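Which Robot Hand Is Best? Let's Try Them Out!

Your hand can do a crazy number of jobs. It can hold a pencil, squish clay, open a jar, scratch your nose and carry a cat (if the cat agrees). Robots need something to grab with too, and the part that does the grabbing is called a gripper.

There isn't one perfect gripper for every job. So robot builders try out different ones and compare them, the same way you might try on shoes before gym class. Let's see how they do it!

Meet the grippers

The pincher has two flat fingers that open and close, like kitchen tongs. The Valtby is a pincher. It's simple and strong, and it's easy to fix when something breaks.

The sucker has a rubber cup on the end. A pump pulls the air out, and the cup sticks to whatever it's touching. The Grotarmont works this way. Give it a smooth, flat thing like a cereal box and it's amazing. Give it a teddy bear and it's hopeless, because air sneaks in through all that fuzz.

The hand has several fingers with joints in them, like yours. The Harno is a hand, and wow, it can make a lot of shapes! It also has many more little parts to control.

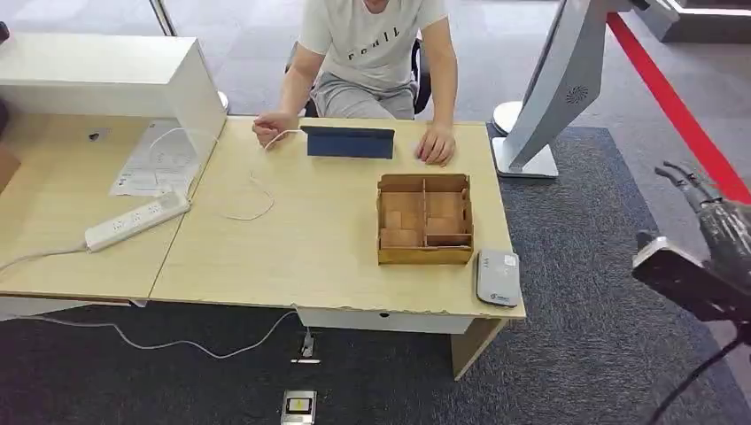
Jointed fingers are wonderful for things with funny shapes. A hand can wrap all the way around a ball, or use just the tips to pick up a crayon. Now think about an ordinary desk. The one in the picture has a tablet standing up in a dark blue cover, an open box with dividers inside, and a thin white cable wiggling across the top. Which would be the hardest to pick up? Lots of kids say the tablet, but that cable is a real stinker! It's skinny, it's floppy, and it changes shape as soon as you touch it. Try picking up a shoelace while wearing mittens and you'll know how a robot feels.

What do we test?

To compare grippers fairly, you need to give them all the same jobs. At Rathore Robot Club we use three tests.

Test 1: The lift. The gripper has to pick up a bag of rice that weighs 400 grams, hold it in the air, and put it down gently. Dropping it counts as a miss. (So does squeezing the bag until it pops. Bring a broom!)

Test 2: The drop-off. The gripper carries a small toy to a box with dividers and sets it in the right compartment. Picking the toy up is the easy half. A big wide hand might bump the dividers on the way in, so a skinny pincher often does really well at this one.

Test 3: The long haul. The gripper opens and closes 3000 times in a row. That's super boring to watch, but it shows us which screws wiggle loose and which rubber pads wear down.

Robots need to see, too

A gripper by itself is a bit like your hand when your eyes are shut. It needs help finding things, so many robots have cameras. A camera up high, where a head would be, sees the whole table. A camera down by the wrist gets a close look at the fingers and whatever is near them. Each one misses things the other can see, and when the arm reaches forward, it can block the high camera's view. With both kinds working together, the robot has a much better chance.

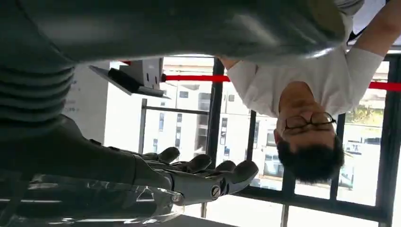

Does a robot hand need five fingers?

It depends on the job. Two fingers are plenty for picking up blocks, three can hold a ball nicely, and more fingers help with tools that were made for people's hands.

The boss of the fingers

Something has to tell all those joints when to bend, and that's the job of the controller. A pincher's controller can be pretty simple: open, close, squeeze harder, squeeze softer. A hand's controller is much busier. It has to work out where each finger should go, and the fingers mustn't bump into one another on the way!

Before a grab, the hand usually opens up wide. Stretch out your own fingers and reach for a cup, very slowly. Did you notice your thumb going out to the side before you touched it? A robot hand with a thumb can get ready like that too.

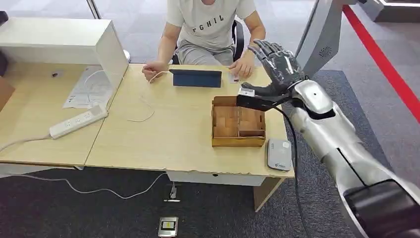 Try it at home

You can run your own gripper test. You'll need a pair of kitchen tongs, a drinking straw, your own hand, a dry sponge, a small square of paper and a piece of string.

Pick up each thing with the tongs. Next, hold the straw against it and suck in gently to see if it will lift (keep the string away from your mouth). Then use your hand. Do each one 3 times and write down how it went.

The straw is going to surprise you with the paper!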